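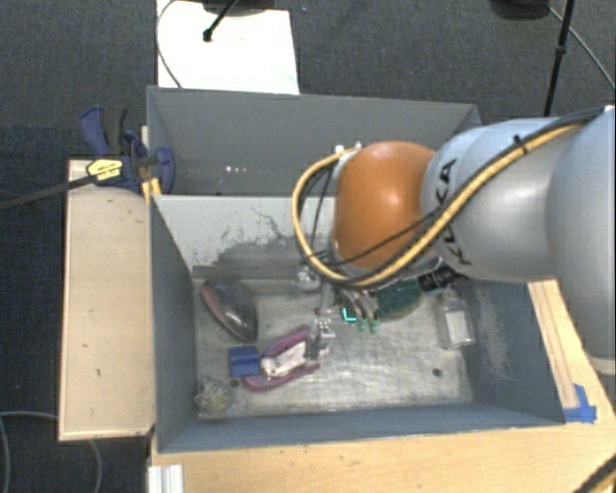
The KUKA over the two-compartment bin, clutter in the front half.

Thursday, October 8, 2026
by Delali Quansah

Gripper week, day four, and my handwriting in the lab notebook has gone completely feral, so I'm typing this one up before I lose track of what I meant by "S good, bttle no."

I should back up. We have two grippers to choose between for the spring demo, the Voicu and the Stakadness, and Akua Kwofie and I have very different feelings about them. Akua is a Voicu person. She likes that it closes the same way every single time and that the manual is short. I've been rooting for the Stakadness since it came out of the box (those soft curved fingers! how could you not?) and I've had to work pretty hard all week at not letting that leak into the scoring.

The plan was 148 picks per gripper, same objects, front compartment only, drop them over the divider into the back. We finished the Voicu set Tuesday afternoon. Stakadness started yesterday and we were supposed to wrap it up today, which we did not do, but I'll get to that.

Things I noticed this morning, in no order. The little blue block is boring and both grippers love it. The clear bottle is a menace. Our depth camera basically sees through it, so the arm goes down with great confidence to a spot a little beside the neck and pinches air. I lowered the confidence cutoff and then it started trying to pick up the scratches on the bin floor, so back up it went. Akua thinks we should put a second label on the bottle. I think that's cheating. We went back and forth on it through most of lunch and ended up writing "bottle policy??" on the whiteboard, where I assume it will live until March.

The dark green bumpy one is where the Stakadness really earns its keep. The Voicu kept squeezing it out sideways like a bar of soap, and the soft fingers just sort of settle around it. I whooped the first time and startled the guy from Zolwood who was in to look at the bench power. Sorry, Zolwood guy.

The pale tangly ball is harder to call. When it rolls into the corner of the bin, the planner won't go anywhere near it on account of the wall margin, so it sits there run after run while everything else gets picked. I shaved the margin down to 2 mm and the arm did go for it, and then one of the fingers brushed the wall and the controller threw a force fault. It did this three times. I've put the margin back. The divider has enough scuffs on it already, thank you.

Then the cable. I've been saying since Monday that the yellow one has too big a loop around the wrist joint, and today on a wide rotation it tugged and the whole thing stopped dead. No damage that I could find, just a protective stop and forty minutes of me on a step stool re-routing and swearing while Akua read joint angles out loud to me. I limited the last joint in software too, so it can't wind itself up that far again. That cost us some grasp angles, and I'll have to rerun a handful of the Voicu picks with the same limit or the comparison isn't fair. Ugh.

Controller stuff, mostly so I remember: the Jakaveck box is noticeably quicker to recover after a stop than our old one. I timed a full cycle, approach to release, at 698 ms slower on the old box, and I'd been blaming the gripper for that! All those grumpy notes from last week about "Stakadness sluggish" need a big line through them.

Still to do tomorrow: the last 40 picks, the Voicu reruns, new tape at the corner of the bin, email Voicu about spare pads, settle the bottle thing (ha).

Akua admitted on the way out that the soft fingers are "kind of nice." I'm writing it down here with a date on it - she can't take it back now.

Recent entries
Gripper week, day three: a slow start
Gripper week, day two: Akua's favorite
Clamping the bin down, again
Jakaveck controller, first impressions
What I got wrong about depth cameras

Contact | Copyright 2026 Delali Quansah | Back to top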